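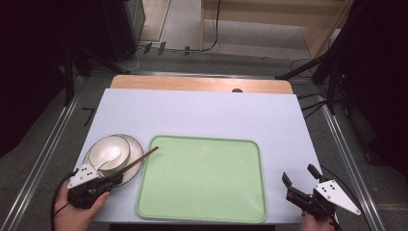 Shop > Handheld Tools > Zerka Hand-Held Gripper Pair

Filed under: Kits and Part-Built, Grippers, Teaching by Hand

Zerka Hand-Held Gripper Pair, left and right

Stock code 3912. Designed and assembled in the shared workshop at Britulville. Supplied as a matched pair, or as a parts kit for builders with access to a printer and a small drill press.

The Zerka pair is a two-handed tool for recording manual tasks at a table. Each gripper is carried in one hand. The fingers open and close on the operator's squeeze, and jaw position is logged over the cable. A triangular plate with a dot pattern is fixed to each body so that an overhead or head-worn camera can recover its pose. The left and right plates carry different patterns and must not be swapped.

The unit is intended for light tableware, utensils, trays and similar goods. It is not rated for tools, glassware with liquid in it, or anything hot.

Specification

Jaw opening, maximum: 200 mm
Mass, each, without cable: 701 g
Finger pads: black rubber, flat face, replaceable
Body and finger arms: printed, dark grey or black
Pose plate: white, triangular, one per gripper
Connection: wired, one cable per gripper
Fasteners: M3 throughout

Finger pads

Pads are a wear item. Whitish scuffing along the top edge and corners appears early and has no measurable effect on grip. Replace a pad when the flat face is rounded over or when a chip reaches the gripping area. Each pad is held by one screw. Do not use threadlocker on it; the solvent attacks the rubber.

Finger arms on revision C have a metal insert in the upper hole. Revision B arms were plain printed holes and went oval under repeated side load. Darcy Nepia has the revision C files and will cut replacement arms for revision B owners at material cost.
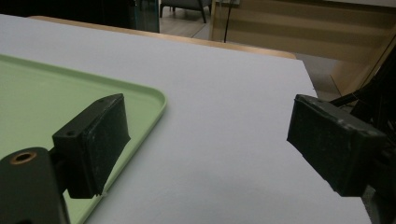

Approach height matters more than squeeze force with low-rimmed items. For trays, bring the pads down until they clear the rim by a few millimetres, close to just over the width of the part, then lower. Closing at table height drags the pad edge across the work surface and shortens its life. A matte white board over the bench top gives good contrast for dark pads and is easy to wipe down.

Thin round stock such as chopsticks should be taken across the full pad face. Gripping at the pad tip allows the stock to roll.

Cable routing

Leave a loop between the gripper and the first tie point, long enough for the wrist to turn fully without tension. Route each cable down its own side of the table. The strain relief is the weakest part of the assembly, and Sibel Kozan is testing a moulded version.

Kit contents

Two gripper bodies, two pose plates, four fitted pads, 6 spare pads, two cables, one bag of fasteners, printed assembly sheet. Cameras and stands are not included.

Assembly takes an evening. The bodies arrive with inserts already set. Pose plates are calibrated to the body in the workshop and should be left attached; if one is removed, the pair has to be recalibrated using the routine on the assembly sheet.

Known issues

Jaw zero drifts slightly in a cold shed. Re-zero after the unit has been switched on for ten minutes.
Gloss on some early pose plates causes dropouts under direct lamps. Light sanding with 800 grit cures it.
The Grewal cable adaptor fits but reverses left and right in the log.

Ordering

Pick-up from Britulville or post from Jorkport. Kits are packed in batches; the March batch is fully allocated. Queries on fit and spares to Colm Mac Mathúna at the workshop.

Page revised 6/5/25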